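Two Arms on a Table: Meet the Trelow Kit

Some robots have wheels. Some have legs. The Trelow is a pair of robot arms that stay in one place and work on a table. Schools, clubs and labs can buy it as a kit from a company called Hoani.

What is in the kit?

You get two black arms, the cables that go with them and a program called Ronis. A grown-up bolts the arms down first. That job takes around 2 hours.

How does an arm move?

Your own arm bends at the shoulder, elbow and wrist. A robot arm has joints too, and a motor turns each one. At the end is a gripper. It has two thick fingers that open and close, a bit like tongs.

What kind of work can it practice?

Small things are good for practice. Thin strips of wood are hard to pick up because they lie so flat. Spoons are hard in a different way. They are curved and shiny, and they can slide.

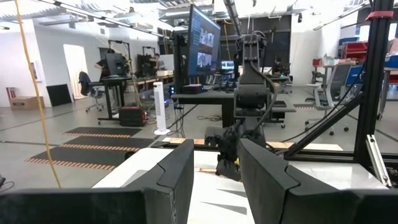
Wood pieces are on the table in one picture, and spoons, forks and a plate are in the other. 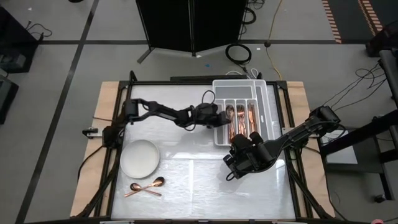
How does it learn?

A person guides the arms through a job many times, and Ronis saves every try. Javiera Orellana teaches a robot club in Greltwood. Her club saved 1,623 tries between January and May. "The first week was mostly dropped spoons," she says.

Is it for you?

The makers say it is for ages 7 and up, with an adult in the room. Keep your hands off the table when the arms are moving. A red button on the power box stops both arms.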